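**Sujet : Le t-shirt blanc « épais » de chez Watasus, vraiment mieux ?**

### lin_et_cie

Je vois passer partout l'idée qu'un t-shirt à 38 euros dure cinq fois plus qu'un basique. J'attends toujours qu'on me le montre. Le mien vient de Watasus, coton « longues fibres » paraît-il, et le col gondole depuis septembre. Lavé à 30, jamais de sèche-linge.
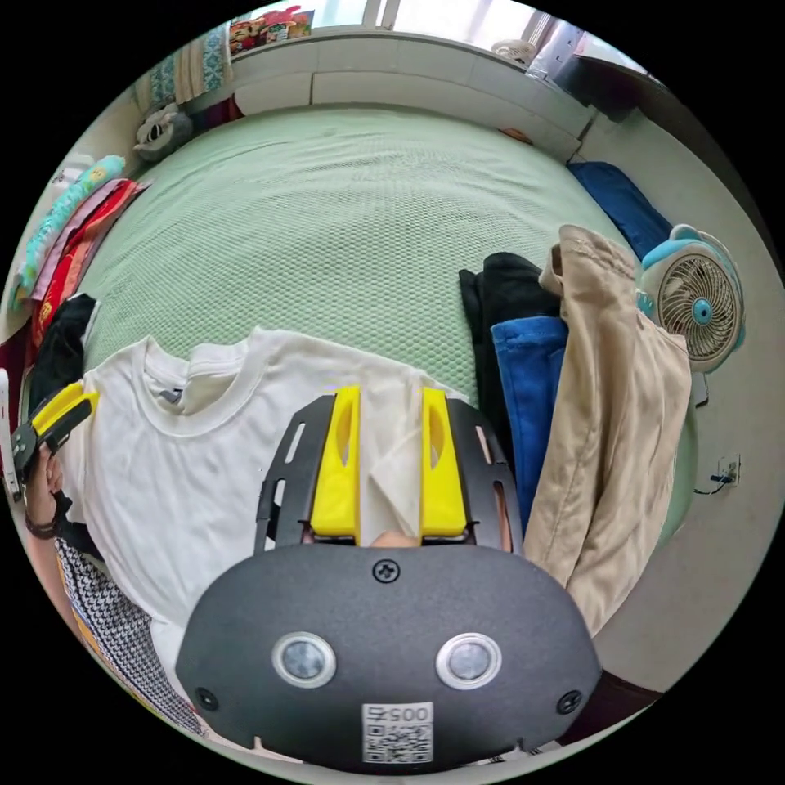

### Pirncombe

Le grammage ne dit rien de la solidité. Un jersey lourd mal tricoté vrille autant qu'un léger. Regarde plutôt si les coutures de côté tournent vers l'avant après quelques lavages. Chez Prundham ça tourne aussi, et c'est plus cher.

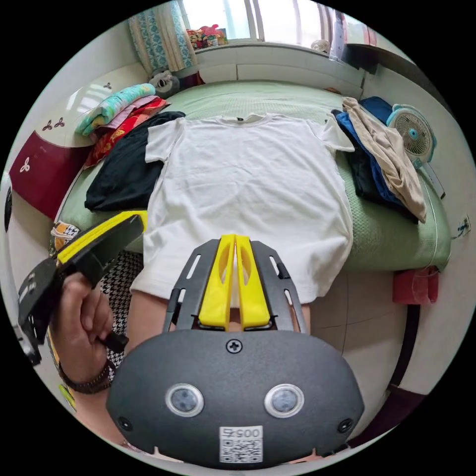
Quant aux « longues fibres », tant que la marque ne donne pas l'origine du coton, j'appelle ça du texte d'étiquette.

### zapata_38

Pas d'accord. J'ai deux Prundham que je porte toutes les semaines, rien n'a bougé. Vous essorez à combien ? À 600 tours un col ne se détend pas.

### lin_et_cie

Je suis déjà à 600. Et deux t-shirts qui tiennent chez une personne, ça ne prouve pas grand-chose, pas plus que le mien d'ailleurs.

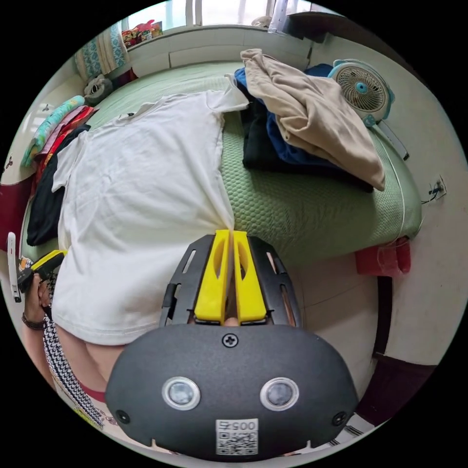 Ce qui m'agace, c'est le site qui affiche 1,093 avis, presque tous écrits dans la semaine de réception. Quel intérêt, pour juger de la durée ?

### zapata_38

Les avis, d'accord, poubelle. Mais séchez à plat, pas sur cintre, avant d'accuser la marque.

### Pirncombe

Je sèche à plat depuis toujours, mes cols gondolent quand même. Je retourne aux basiques en lot.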